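Does anyone need a robot to hang up a jacket?
28th April

Naheed Arain has spent £900 and most of her spare evenings on a robot arm that is meant to take clothes off a rack and put them away. I went to the shared workshop in Mirnden expecting to be told it would change my life. She didn't try.

"It's slow," she said, before I had my coat off. "My mum could do the whole wash while it thinks about a sleeve."

The project is called Sonano, a name picked by her building partner, Jerome Dizon, who does the wiring and the brackets. They work with a white cabinet and a clothes rack, and the job sounds simple enough. Pick up a hanger, carry it over, get the neck of it onto a hook.

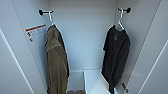

The cabinet, with a jacket on the left-hand hook and a T-shirt on the right.

I asked why a hook and not a rail, as most of us have at home. Dizon said a hook is easier to aim at, and then admitted this was a bit of a cheat. "A rail full of coats is horrible. You've got to push things along to make a gap. We're nowhere near that."

So it works in a cupboard that suits it. Arain didn't argue. She thinks the big firms do much the same and leave it out of the video, though she had no proof of that and I told her so.

Where she was more convincing was on the dull parts. The arm carries a small camera at the wrist, and they keep every attempt, good or bad. When I visited the folder held 3,874 of them. A lot, she says, are useless. 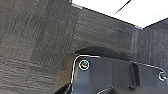 "You get so close to a thing that you can't tell what it is any more," she said. "I've sat there with a cup of tea going, is that a wall? Is that felt? And if I can't tell, I don't see why the arm should."

Dizon wants a second camera set further back to settle it. Arain wants to throw out the bad footage first. They have been having this row for two months, by her count, and had it again while I stood there.

Dark clothes are the other headache. A black top against a black top gives the software very little edge to find, and I noticed that plenty of what they practise with is dark. 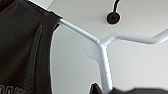
Dark clothes on the white rack, seen from the wrist.

"People own black clothes," Arain said when I raised it. "If it only works on a yellow raincoat, what's the point?"

I asked what the point was anyway. Dizon talked about people who can't lift their arms above the shoulder, and his aunt Remedios is one of them. Has she tried it? "She's seen it. She said she'd rather have lower hooks."

I'm with Remedios so far. Lower hooks don't cost £900. Arain says to come back once they've tried it with a proper rail, and I've said I will.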